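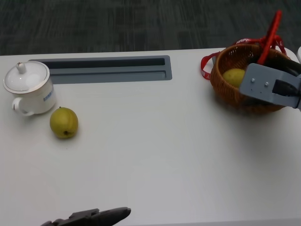
By the Bemotside Science Desk | For readers 8 and up | 3-minute read

A robot gripper does the same job as your hand. It closes on something, holds it and lets go. The two-armed robot at the Hidach workshop in Bemotside practices with fruit and a wicker basket, and its grippers need looking after like any other machine.

Work starts at 8:30 in the morning. The first job is to switch the arms off and wait for the joints to lock. Then someone checks the screws. When an arm moves, it shakes a little, and shaking can loosen a screw over many days. A loose screw lets the finger wobble, and a wobbly finger misses the pear.

Next come the fingertips. They get wiped with a damp cloth. Fruit skin can be waxy, and wax makes the tips slide. Under a lamp, the crew looks for cracks and worn places.

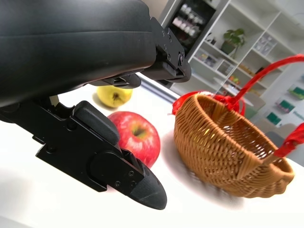 Worn tips are changed in pairs. If one was new and the other was old, they would not press evenly. The workshop logs every squeeze on a computer, and at 3,000 squeezes both tips come off, even if they still look fine. The new ones are kept in a drawer marked Trolton, the name of the shop that makes them.

After that the robot has to learn where its fingers are again. This is called calibration. A program named Uniyal opens each gripper all the way, closes it all the way and saves the two positions. It does this 100 times, slowly.

The last test uses a real piece of fruit. The arm lifts it, holds it still and sets it down. Then a person turns it over and looks for dents. A dent means the grip is too strong, so the number in the program is made smaller and the test is run again with another piece.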